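**Student robotics club in Tradov teaches packing by hand**

November was a busy month for the robotics club of the Paju school in Tradov. The 11 members work on a project with the name Wutia, in which a robot must learn to pack a travel case. Before the robot can try, the students record how people do the same task, with controllers strapped to their hands. 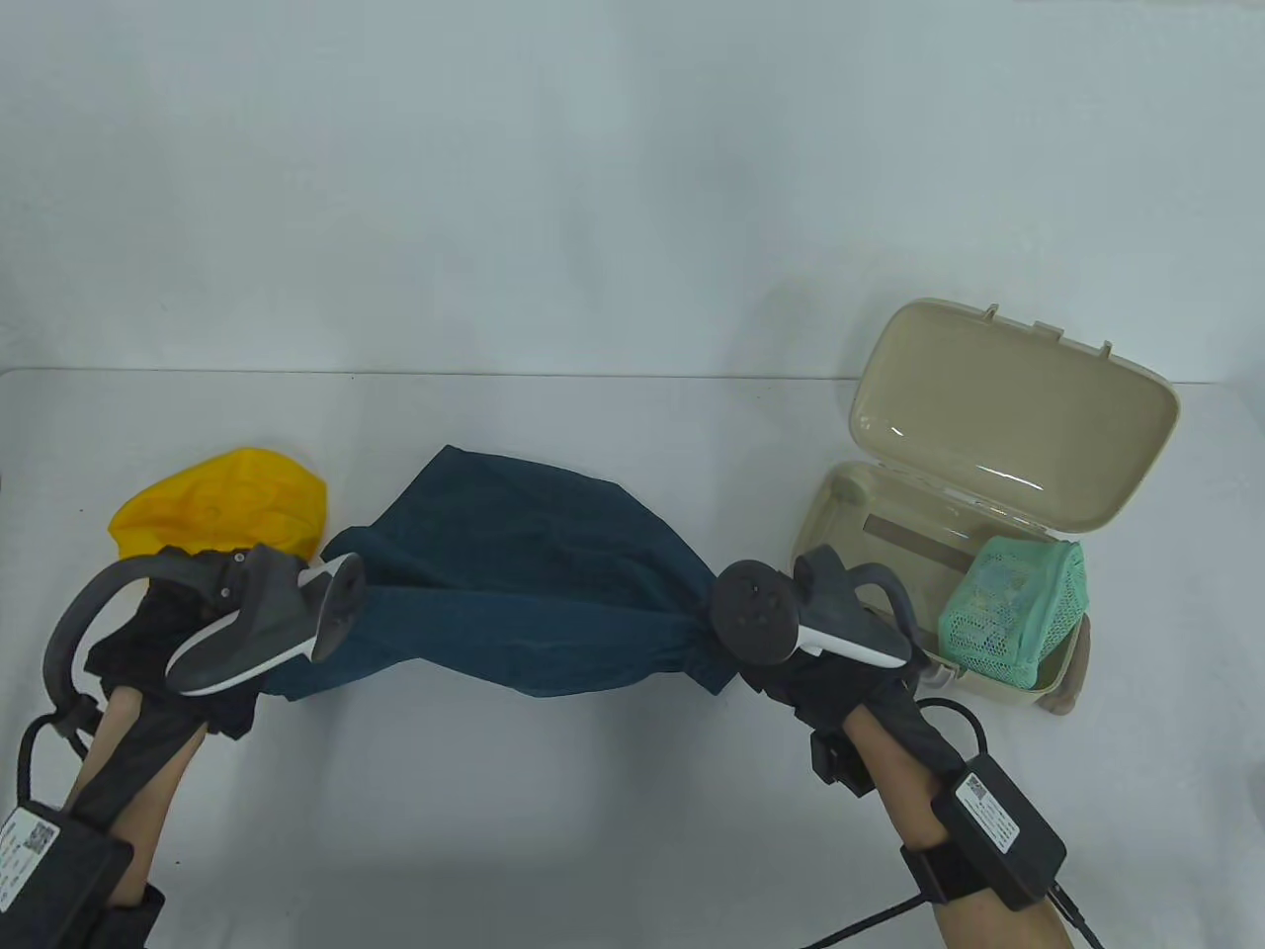 *Handling a dark cloth beside the open case. Club room, Tradov.*

The club wants to collect 1000 recordings until spring, and 129 are already finished. Clothes are the most difficult part, the members say, as fabric takes a new shape every time. 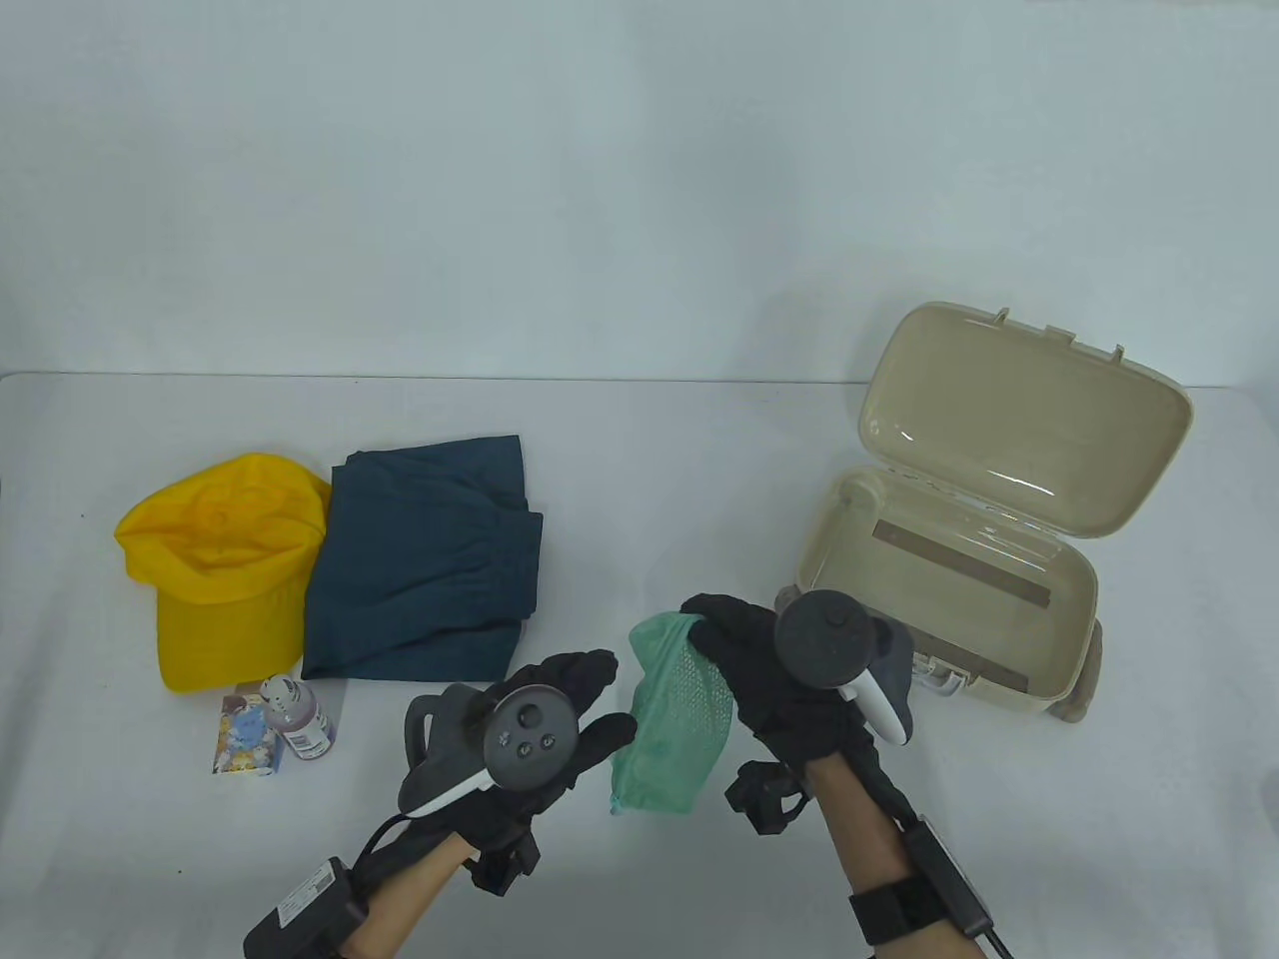 Small things such as bottles and mesh bags are also on the program. In spring the club will travel to Cinden, where 19 teams will show their projects. New members are welcome, and no experience with programming is necessary.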